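Szekeres Table Glassware Collection
README, kept with the files

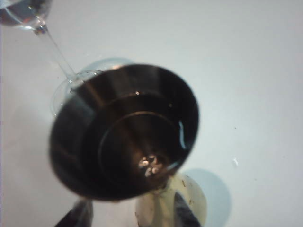
Welcome, and thank you for opening this file first, which I know is not what most people do with a README. The collection you have downloaded is all about drinking glasses and the things that stand next to them on a table: stemmed glasses, tumblers, cups, mugs, small pitchers, and the drinks that end up inside them. It grew out of a much smaller folder that Enikő Győri and I kept for ourselves when we were sorting the cupboards at the Szekeres dining room in Nemirberg, and it has been growing ever since (the folder, I mean, though the cupboards have too).

What is in it

There are 4000 pictures in the full set. Of these, 813 have been labeled by hand, and those are the ones you should start with if you want to get a feel for how we name things. The labels sit in a plain text file next to the pictures, one line to a picture, with the words separated by commas. The rest have only a folder name to go by. Wilmer Quispe has been working through them in the evenings with great patience, and a larger labeled set should be ready in March if all goes well.

How we name things

We tried to use the words you would use if you were asking somebody to pass you something. A glass with a stem and a foot is a "stemmed glass," and we add "wine" only when the shape of the bowl makes us happy to do so. Anything without a stem that is meant for a cold drink is a "tumbler." If we can't tell a cup from a glass, and with a dark drink seen straight from above this happens more often than you would think, the label is simply "drinking vessel." Please don't write in to say that nobody talks like that at dinner. Deisy Ríos has already told us, and she is right, but we never found a better word.

Drinks were the hardest part. Coffee, cola and a heavy red wine can all look the same nearly black color once the light is low, so we don't guess. The label is "dark liquid" and we leave it there. Pale drinks get "pale liquid," and water gets "clear liquid," even when Yiğit Saraç swears he can tell it was gin.

A few words about glare

Glass is a shiny business! You will come across bright spots along rims, thin curved lines where the light has caught a wall, and little silvery clusters on top of a drink that might be bubbles and might be the lamp. We label bubbles only when we are sure of them. Where a clear foot or stem almost disappears into a light tabletop, we still label the whole glass, including glasses that are tipped or partly hidden behind something else. I went back and forth over this for weeks, and there may be some early files where I was stricter, so do let us know if you find one.

Folders

The set is split into 34 folders, sorted by table setting and not by type of glass. I am aware that this annoys people. It does mean that things which stood together stay together, and a tumbler beside a stemmed glass tells you more about size than either of them would alone. Eight of the folders are marked "mixed" and hold whatever didn't fit anywhere else, including a number of egg cups that I couldn't bring myself to throw out.

Known troubles

The long Hallolberg folders lean heavily toward wine glasses, and there are hardly any mugs with lids anywhere. Some labels still say "goblet," a word we dropped early on; read it as "stemmed glass." Chipped rims are not marked. Spelling in the oldest label files is mine and should be forgiven.

Using the collection

You are welcome to use it for study, teaching, or your own tinkering. If you pass it along, please keep this file with it and mention the Szekeres Table Glassware Collection by name. Corrections can go to Abdelghani Amrani, who looks after the label files and likes to have the folder name and the line number in the same message.

Last changed 27th December, when the "mixed" folders were renamed and two doubled label lines were taken out.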